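Suturing Skills Working Group
Minutes of the September meeting, Skills Lab 2
Chair: Khairul Santoso. Minutes: Simulation Services.

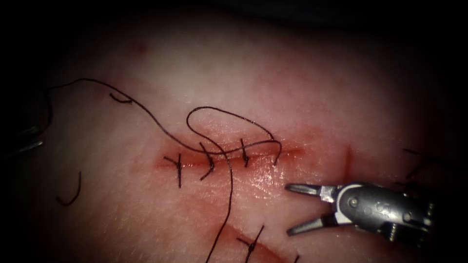

1. Apologies and previous minutes

Apologies received from the Orneck campus. Previous minutes accepted with one correction: under Item 5, "continuous" should read "interrupted".

2. Interrupted suture station

The Chair tabled the current closure standard for the tissue pad station. Learners close a straight incision with interrupted stitches in dark thread, working left to right. Discussion was confined to three matters: spacing, tail length and thread management.

2.1 Spacing. Fairly even intervals along the line are acceptable at the introductory level. A measured interval will be required only at the second sign-off. The marking sheet will be amended to say so.

2.2 Tail length. Assessors have been inconsistent. One centre has been failing long tails outright, another has been ignoring them. The photographed pad shows tails of differing length, the leftmost stitch having a long one hanging below the wound. It was agreed that unequal tails will attract a written comment at the introductory level and a deduction at the second sign-off. Tails that lie across a neighbouring stitch are to be recorded separately.

2.3 Thread management. The group considered the length of working thread left on the pad during tying. In the photograph a long strand arcs over the upper left and forms an open loop above the wound, with a tail running down across the incision. The Chair's view was that slack of this kind is a common source of caught loops and should be raised with the learner at the time — a note on the sheet afterwards is of little use. Agreed. Wording for the instructor guide to be drafted.

2.4 Partial closures. A pad with four stitches placed and part of the incision still open may be assessed for technique but is not to be recorded as a completed closure.

3. Tissue pads

Stock on hand is 47 pads. The Hisell pads continue to be used for the introductory block. Instructors reported tearing at the needle entry point where pads have been reused on both faces. Pads are to be retired after 12 closures, tallied in marker on the underside. The Wutus sample pads were passed around. They were judged firmer at the surface, and no decision was made pending a trial with one group.

4. Simulated blood

The group confirmed that a light smear at the wound edges is sufficient for this station. Heavier application obscures the wound line and stains the bench mats. Pads to be wiped down before return to the cupboard and stored flat, with the lid off until the surface is no longer tacky.

5. Consumables

Pasaribu has quoted for 400 packets of non-sterile practice suture, dark thread only. Undyed thread was discussed and declined on the grounds of poor visibility for assessors. The order is to proceed once the cost centre has been confirmed.

6. Lighting

Bench lamps are currently aimed at the middle of the pad. Two instructors asked that the edges also be lit so that thread ends can be followed. Simulation Services to test a second lamp at one bench and report back — no purchase at this stage.

7. Actions

Amend marking sheet, items 2.1, 2.2 and 2.4: Khairul Santoso
Draft instructor guide wording on slack thread: Khairul Santoso
Arrange trial of Wutus pads with one group: Simulation Services
Confirm cost centre and place Pasaribu order: Simulation Services
Second lamp test: Simulation Services

8. Other business

The sharps container at bench 4 is mounted too far from the learner's dominant side. To be moved before the next block.

Meeting closed 3:40 pm.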